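Skidum bowls are back on the shelf at Stulby

Good news for anyone who, like me, has been eating cereal out of a measuring cup. Stulby, the little housewares shop on the corner by the bus depot, has its white Skidum tableware back in stock, and I went in on 23rd February to see if the fuss was worth it.

The short version is yes, mostly! The line comes from a small outfit called Namix, and it had been gone from town so long that I'd started buying odd bowls at yard sales (I now own a lot of odd bowls). The shop says 652 pieces came in with this delivery, spread over plates, small bowls and the big serving bowl everybody asks about. I asked how long they expected that to last and got a shrug and a laugh.

I took home a few plates, a pair of the regular bowls and one of the big ones, and cleared off the gray table so I could see how it all looked together before it went in the cupboard.

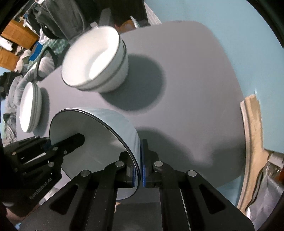
My cupboard is tiny, so stacking matters to me more than almost anything else. The plates sit nicely on each other and take up hardly any height. The small bowls nest fine too. The big bowl is another story, and I've ended up keeping it on top of the fridge with the onions in it, where it looks pretty good if you ask me.

Prices are up a little from last year. A small bowl is $19 now, and a boxed set with the serving bowl is $80, which made me wince at the register. There's a limit of 2 boxed sets per household for the time being, so if you were planning to do all your wedding presents in one trip, you may need to bring a friend along.

If you'd like to try before you buy, the Yuen noodle place next door has switched over to the same bowls for its lunch service. I had the beef soup there after shopping (purely for research!) and the bowl was easy to carry back to my seat, even filled close to the top. The soup was great, by the way, and they've finally fixed the wobbly stools near the window.

Stulby is taking names for a second delivery in case this one sells out. The list is a clipboard by the register, and you don't have to leave a deposit. Ask for the pen, though, as it tends to wander off.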